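Exposed brick in a rented unit: seal it, paint it, or leave it alone?

Wornora Old Buildings Board > Interiors > Walls and Masonry

kulkarni_s
Posted 31 January 2019
Hi all, long time reader and finally a poster! My brother-in-law and I took over the lease on a ground floor unit in Wetden back in December, and we love nearly everything about it except the dust. The long wall is bare red brick from end to end and every morning there's a fine orange grit along the foot of it. I sweep, I go make tea, I come back and I swear there's more. The landlord says we can do whatever we like so long as we don't knock anything down (a generous man, he also left us a very ugly couch). So I'm wondering if a clear sealer is the way to go or if I'm about to make a mess I'll regret.

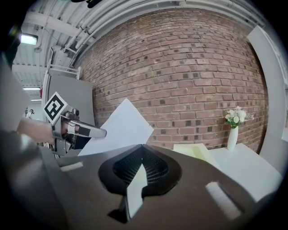
The building used to be a button warehouse and the brick is original as far as anyone can tell me. It's an inside wall, with the neighbor's unit on the other side. A friend told me to just paint it white and be happy, but my wife has threatened to stop speaking to me if I do. Any advice welcome, and thank you in advance.
Subbarao

MohanV
Welcome Subbarao! Before you buy anything, please find out if it's the brick shedding or the mortar. Rub each with your thumb. If the joints crumble like stale cake, sealer is only going to glue the crumbs in place for a year or so and then you're back where you started, only shinier. I did our whole stairwell with a can of Trummer clear matte and it looked lovely until the second winter, when it went cloudy in patches. I still see those patches every time I carry the laundry up.

keerthana_d
Going to disagree a little with Mohan, with love. A stairwell on an outside wall is a different animal. If Subbarao's wall has heated rooms on both sides there's not much moisture trying to get through it, and a breathable sealer should be fine. We did ours 3 years ago, 2 thin coats, and I haven't swept up grit since. Do vacuum it first with the soft brush, top to bottom, and then do it again the next day. It's boring but it made all the difference.

MohanV
Fair point on the inside wall, I read too fast. I'd still want the joints looked at!

kulkarni_s
Thumb test done. Brick is solid, mortar is sandy in the lower part and good higher up. We have a white table pushed up against it and I think the edge has been rubbing the joints every time somebody leans on it, so that's at least partly my own doing.
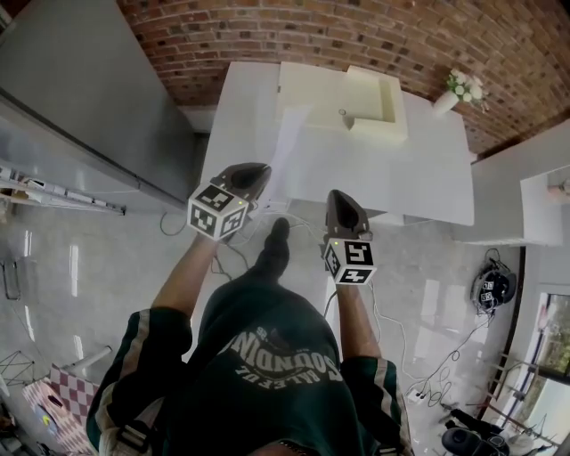

The table against the brick, dark green sweatshirt day.

I could pull it out a few inches, I suppose, but then pens will fall down the back forever.

rdsouza
Screw a strip of felt along the back edge of the table. Costs next to nothing and you keep your pens. As for the sandy joints, rake them out a little and repoint with lime mortar, please please not straight cement. My uncle used cement on soft old brick in Brinness and the faces popped off a few winters later. A small tub will do you for that lower part, and you can learn on the bit behind the couch where it doesn't show.

M_Ramasamy
I'll be the grump and say leave it. Old brick sheds a bit, it's what it does. I got a quote for sealing ours, 3,902 all in, and I bought a better broom. Repoint the bad joints like rdsouza says and skip the sealer.

keerthana_d
That quote is outrageous!! Materials for a wall like his should be a fraction of that if he does it himself. Get a sample can and try a patch down low for a week or two, and look at it in daylight as well as with the lights on.

kulkarni_s
You're all very kind. The plan is felt strip, lime mortar for the low joints, and a test patch once that has cured. How long do I need to wait on the lime before sealer goes anywhere near it? The tub at the store only says "allow to cure" and the young man at the counter shrugged at me.

rdsouza
I gave mine about a month and misted it the first few days so it didn't dry too quickly. Check with whoever makes your sealer, they're fussy about it.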